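4.3 Setting up the packing surface

The Wellach packing station is used for single-carton orders. Set up the surface before the first carton of the shift, and again whenever the station has been moved.

1. Check that the tabletop is level. Adjust the feet with the 9 mm wrench stored under the shelf.
2. Wipe the surface with a dry cloth. Dark tabletops show dust quickly, and a few specks do no harm, but grit will scratch the underside of a carton.
3. Set the lamp to its middle position. Raise it if you can't read a pencil mark on the side of a carton.
4. Place the carton on one side of the table and leave the center clear for the items to be packed.

Note: A carton may stand at an angle to the table edge while you load it. Square it up before taping.
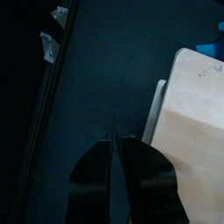
5. Check the carton for marks left from earlier use. Small pencil marks can stay. Cross out old addresses and cover old barcodes with a blank label.
6. Press lightly on each corner. Slightly rounded corners are acceptable. Replace the carton if a corner is split or feels soft.
7. Load the heaviest items first and fill the gaps with paper.
8. Close the flaps and run one strip of tape along the center seam, with 36 mm of overlap at each end.

Caution: Do not lift a loaded carton by its flaps.

Caution: Keep blades off the tabletop. Open cartons on the cutting board supplied with the station.

Replacement feet and cutting boards are ordered from the Distthorpe parts desk, extension 143. Ask for Ermelinda Morais if the station was delivered before December.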